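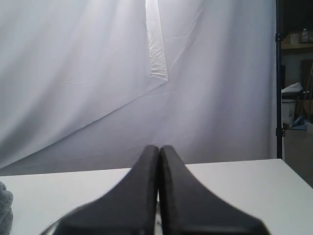
White tabletop.

Iron infusion vs. staying on pills, need opinions
Started by tessmar, 2/28/21

tessmar
My ferritin came back low again. I've been on iron pills for a long time and they wreck my stomach. My doctor, Dr. Friesen, says I can try another round of pills or go for an infusion. I'm leaning toward the infusion but the pharmacist made it sound like a last resort. For people who have done both, what was it like? I'm tired all the time and I can't get through a shift without sitting down.

oldbarnroad
I did both. Pills for most of a year, then two infusions a week apart. Each one took 30 minutes plus the wait afterward while they watched me. I had a headache the next day and my joints ached. Felt better by the third week, not before. Don't expect to walk out with energy.

kp_linden
What was your number? "Low" covers a lot. Mine was 9 and they sent me straight to infusion. My sister was at 30 and they kept her on pills, and she did fine.

tessmar
It was 11. Hemoglobin is just under normal.

Patricio Gaete
Ask about taking the pill every other day before you give up on it. My doctor switched me to that and the stomach problems mostly went away. I had been taking it daily with breakfast and coffee, which she told me was the worst way to do it. Now I take one in the evening with water and nothing else. My count went up over the summer and by August I was back in range.

oldbarnroad
Every other day is fine if you have time to wait. She can't finish a shift.

Patricio Gaete
I worked through it too. It's cheaper and there's no needle. I'm only saying try it first.

kp_linden
Has anyone looked for the reason it's low? I'd want that answered before picking either one. Mine turned out to be celiac and I wasn't absorbing the pills at all. You can take them for years like that and get nowhere.

tessmar
They did the celiac blood test and it was negative. I have heavy periods, so Dr. Friesen thinks it's that. She mentioned seeing a gynecologist but I haven't called yet.

kp_linden
Call. If you're still losing it that fast you'll be right back where you are now.

mudroom7
Check with your insurance before you book anything. Mine was billed 2,000 for one infusion because it was done at the hospital. The same thing at a separate infusion center would have been 150 after coverage. Get the billing code from the office and read it to the insurance person over the phone. Write down who you talked to.

oldbarnroad
Seconding that. Also ask which kind of iron they use. Some are one visit and some are several, and the price is different.

dee_hollis
I had a reaction to mine. Flushing and a tight chest a few minutes in. They stopped it, waited, and started again slower, and I was OK. Not trying to scare you, but tell them if you have allergies or asthma.

tessmar
I do have mild asthma, so I'll bring that up. I'm calling insurance tomorrow and the gynecologist after that. Still not sure about every other day, but I'll ask Dr. Friesen if it makes sense while I wait for approval.

Patricio Gaete
Good plan. Keep the coffee away from it.

mudroom7
Post what insurance tells you. I'm due for another one and my plan changed.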